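Table crumbs

Table crumbs are the small dry particles left on a table or counter after food has been cut, served or eaten. The term usually covers bread and pastry fragments, but household writers also use it for dust, flecks of paper and other light debris that collects on the same surfaces. Most are removed by wiping, brushing or sweeping into the hand.

Visibility

How easily crumbs are noticed depends on the color and finish of the surface. Pale specks show up clearly on dark wood and much less on beige or gray. A matte finish hides them further, as there is little glare for them to interrupt. A low light from one side makes even fine particles easier to find. For this reason some cleaning guides suggest checking a table from the side – with the eyes close to table height – before it is set again.

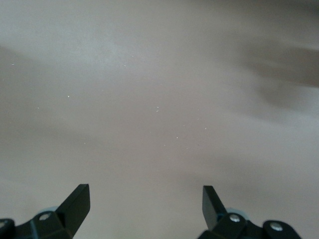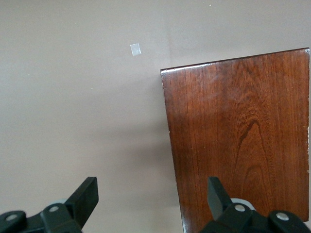
White specks on a matte beige surface; the second view includes a wooden board and a small translucent square.

Larger scraps are often dealt with first. Bits of tape, labels and film can cling to a smooth top and are lifted with a fingernail or a plastic scraper. Boards and trays are picked up and wiped on both sides, since crumbs gather along their lower edges. Boards with a chipped finish need a soft brush, which reaches into the nicks better than a cloth does.

Tools

The traditional tool is the crumb brush, sold with a matching pan. Flat metal crumbers, carried in a pocket, are common in restaurants. The Grerkar, a folding brush and pan made in Clekcombe, was sold mainly to hotels and boarding houses. The first model had 168 tufts of bristle, and a wider one with 200 tufts followed. A slightly damp cloth picks up particles too fine for a brush, but it can smear greasy crumbs.

Collections

The Zakaria collection in Pilladholm holds 2,000 pieces of table linen and serving equipment. It includes 50 crumb brushes, most with curved wooden handles.

See also: Dishcloth, Dustpan, Table setting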